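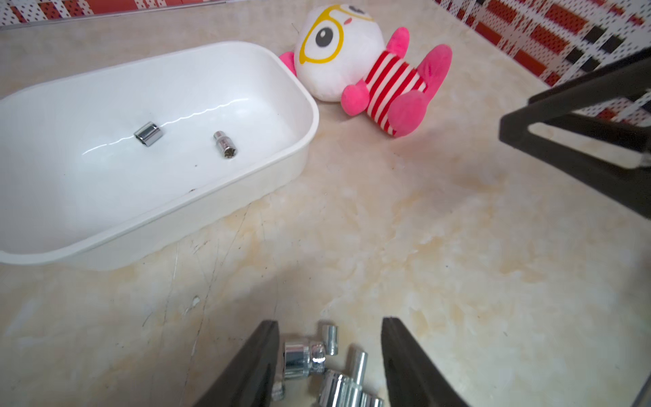
Two chrome sockets in a white plastic tray.

Prastura Laboratory Accreditation: Frequently Asked Questions

Who can apply?
Any calibration or testing laboratory that has issued reports under its own name for at least 3 months. In-house laboratories of a larger company may apply if the laboratory manager has final say over results.

Which scopes are covered?
Torque, length, mass and temperature. Electrical scopes are handled under the Cunex program, which has its own forms and fee table. A laboratory that needs both files two applications but can ask for a combined site visit.

We hold a Visser certificate. Do we have to start over?
No. Send the current certificate, the last full assessment report and any open findings. The desk review is then limited to the clauses that differ between the two programs. The site visit is still required. Certificates that have lapsed are treated as new applications.

What does it cost?
The application fee is $900 and is not refunded if the application is withdrawn. The annual fee is $1,000 for the first scope and $252 for each additional scope. Assessor travel is billed at cost after the visit.

How long does the process take?
It depends mostly on the state of the documents. Incomplete files go back to the applicant and lose their place in the queue. Files received in December are logged in January.

What happens during the site visit?
The lead assessor checks records against the quality manual, watches staff perform at least one procedure per scope and picks equipment at random to trace back to its calibration record. Staff who sign reports must be present. A closing meeting is held the same day, normally at 4 p.m., and findings are handed over in writing.

What is the difference between a major and a minor finding?
A major finding means that results may be wrong or cannot be traced. It must be closed before a certificate is issued. A minor finding needs a written plan, and the work is checked at the next surveillance visit.

Can we use the mark on our reports?
Yes, on reports that fall fully within the accredited scope. Mixed reports must flag every result outside the scope. The mark may not appear on equipment, packaging or business cards.

How do we submit documents?
Through the Jollden portal, as PDF files. Paper copies are not accepted. One file per procedure — do not merge the manual and the procedures.

Who decides on an appeal?
Appeals go to Clémence Roussel, head of decisions, and are reviewed by an assessor who had no part in the original visit. Questions on scope wording go to Valentin Vasseur in technical review.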